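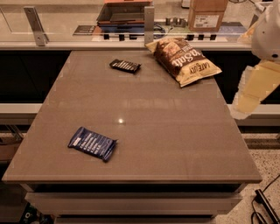 Ok so week two with the Gamance snack picking kit and I finally have opinions. Quick post, lunch is nearly over.

Short version — it's good at bars, I'm less sold on chips. The kit is the gripper, the arm licence and a box of brackets, we paid 2,133 for the lot through Wadham. They'd quoted 2,000. The rest was freight, fair enough, but put it in the quote next time please.

Setup took a morning. Manual is thin. Page on calibration is basicly one drawing and a web address, and the address goes to the old model. Got there in the end by emailing Kravets, who write the software. Answer back before dinner, in plain words, no ticket number. Big points for that.

Things I tried since last post:

Bars on a bare tabletop, 30 goes. Dropped two. Both shiny wrappers, both grabbed right on the crimp. If you tell it to aim for the middle it behaves much better.

Chip bags. Hmm. The default squeeze is too strong for my liking, and when I turned it down it started slipping. There's a "soft pack" mode in the menu but it's greyed out on our licence. Extra money I assume. Have asked.

Mixed stuff, different sizes, all at funny angles. Slower, it has a good think before each one, but picks a sensible order. Colour of the wrapper didn't seem to matter. Overall score across everything was 93 per cent, which I'd have taken happily on day one.

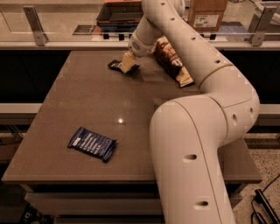
Can you run it without the Kravets software?

Only for the basic moves. You can teach it positions by hand and play them back, but anything where it has to find the item for itself needs the software and a paid seat.

Compared to the Domer we had on trial in August — the Domer is quieter and has a nicer app. Gamance wins on small flat things and the fingers are a cheap swap. I'd still want a longer cable and a proper manual.

Keeping it for now. Will do cans and pouches on Thursday if the spare fingers show up, and I'll post teh settings file once I've tidied it.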